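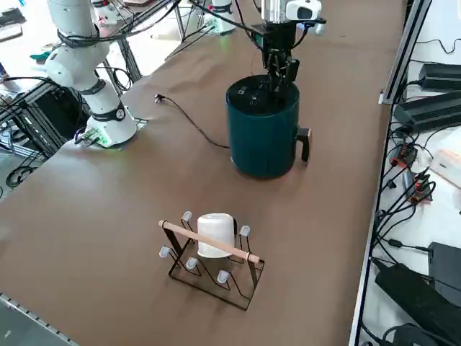
How much should we set aside for everything besides the robot arms?

Plan on a separate budget for it from day one, and make it bigger than feels natural. On our last two-arm bench at Collerach, the small stuff came to $3,071, and the quote for the arms didn't include a penny of it. Mounting hardware, power, cables, table edging, test objects, spare finger parts: it all adds up, and it's a lot more fun to buy it on purpose than in a panic!

So let's go through how I plan a tabletop setup now. I've done this a few times and I still love the part where you get to sketch the table.

Step 1: Pick the chores first

Write down what the arms will be asked to do in the first year, in everyday words. "Hold the pot steady and turn the dial" is a great line to have on paper, and so is "put a cup on the rack." Each line tells you something about reach, about how wide the fingers need to open, and about whether you need one arm or a pair. If every line on your list can be done one-handed, buy one arm and enjoy the savings.

Step 2: Draw the table at full size

Tape paper on the floor and mark where each base goes. Then put your biggest object down and see what's left. Cables need room too, and so does a person leaning in to reset things (you'll be doing a lot of that).

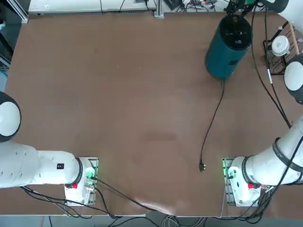
Once the layout feels right, measure every cable run along the path it will really take, around the bases and down to the power supplies, then add some slack for the arm at full stretch. We ordered 22 cables for the Langlois bench off a straight-line drawing and had to reorder the long ones. Order after you measure, and get spares of whatever plugs in at the wrist.

Step 3: Make a shelf list for test objects

This is the cheapest line in the budget and my favorite. Go for ordinary kitchen things with knobs, lids and handles, and buy two of anything you plan to use every day, in the same color. Shops change models all the time, and a new dial can mean redoing work. Our list had 18 objects on it and the total was less than one spare gripper.
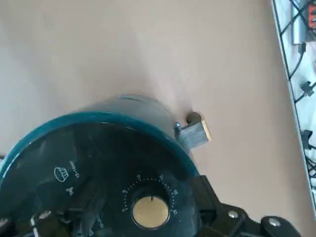 Timer dial on the appliance top, with a gripper at the right.

Step 4: Ask for the lead times in writing

Arms, grippers and cameras rarely arrive together. Our Kevuvine order took 59 days from purchase order to the last box. Ask each supplier for a ship date on each item, put them all on one sheet, and book your setup week from the latest one. While you wait, you can build the frame and the shelving, which is a lovely way to spend a slow week.

Step 5: Leave money for month two

After a few weeks of real use you'll know exactly what you wish you had bought. Keep some of the budget unspent until then.

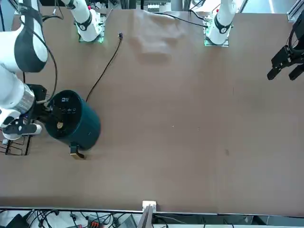

Tyyne Räsänen wrote in that her group at Brullton does the same but splits the held-back money in half, one part for wear items like finger pads and one for changes to the table itself, and that the table half always goes first. I'm copying that for our next bench. If you're filling in a purchase form this week, add her two lines right under the grippers and put your own numbers in before you send it off.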